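Zamness Marnent 9 - a mid-size tablet with a long-lasting battery

The Marnent 9 sits in the middle of the Zamness tablet range. It replaces the older Tavares model and keeps the same body, so cases and folios made for the Tavares still fit. The main changes are inside: a faster processor, more memory and a brighter screen.

The display is an IPS panel with slim borders on the long sides. It is sharp enough for reading and for video calls, and the automatic brightness can be switched off in the quick settings. Speakers are placed on both short edges. There is no headphone jack - wired headsets need a USB-C adapter, sold separately.
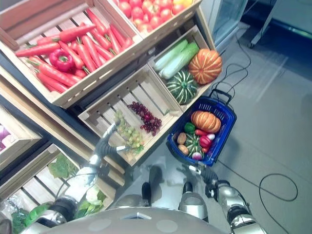 Can I use a memory card with it?
The tray on the left edge takes a microSD card next to the nano SIM. On the Wi-Fi version the SIM slot is closed off, but the card slot works the same way. Apps have to stay in the internal storage. Photos, music and downloaded maps can be moved to the card.

The battery charges over USB-C. The charger in the box is the standard one, and the tablet also accepts the faster Cirnau charger. Standby time on Wi-Fi is 220 hours by the manufacturer's figures, with the screen off and sync turned on.

Two cameras are fitted, one on each side. The rear one has autofocus and a small LED, and is fine for scanning documents in decent light. The front one is fixed focus
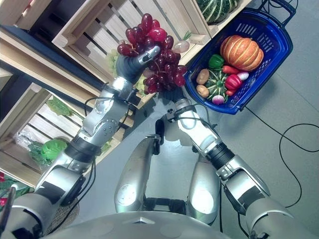

and sits on the long edge, so you face it straight on when the tablet is in a keyboard dock. Face unlock works with it, and a PIN is still needed after a restart.

Weight: 48 g less than the Tavares
Colors: graphite, sand
In the box: tablet, charger, USB-C cable, tray pin
Warranty: two years, battery one year
Item number: 685

Page updated August 26, 2021. Product contact: Rodica Stoica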